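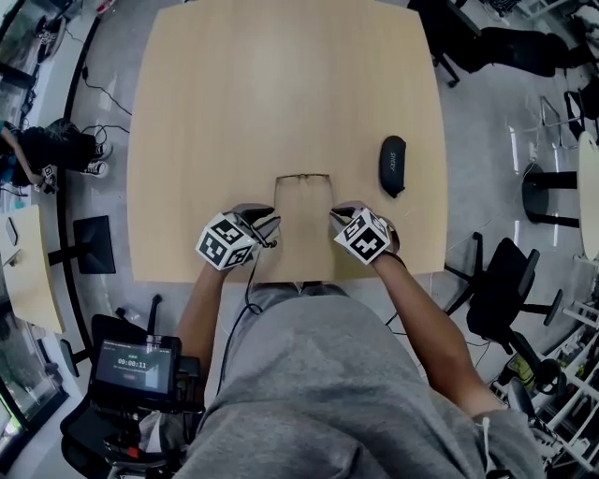
Glasses Go Home at Night

Okay, confession time from your newsletter editor. I have owned three pairs of glasses in the last two years, and I sat on one of them, stepped on another and left the third on a bus to Partington (if you found them, I hope you can see beautifully). So this April I'm making a fuss over the humble hard-shell case!

The plain black oval kind is my favorite. It sits on the table right next to the glasses, and when I'm done reading, in they go. Soft pouches are lovely and all, but mine went flat under a library book and took the wire frames with it.

A few things I've picked up since I got serious about this. Fold the left arm first, then the right, or whichever way yours want to lie, as some pairs only sit flat in one order. Lenses face up in the case. Thin wire rims bend if you grab them by one arm, so use both hands and hold them near the hinges. And please don't clean them on your sweatshirt, I know, I do it too, but the cloth lives in the case now.

Coralie Whitelaw has offered to tighten loose hinge screws at our next coffee morning at Mokley, and she has the tiny screwdrivers and far more patience than I do. Bring your wobbly pairs and your cases, and put your name inside the lid, please, as so many of them are black!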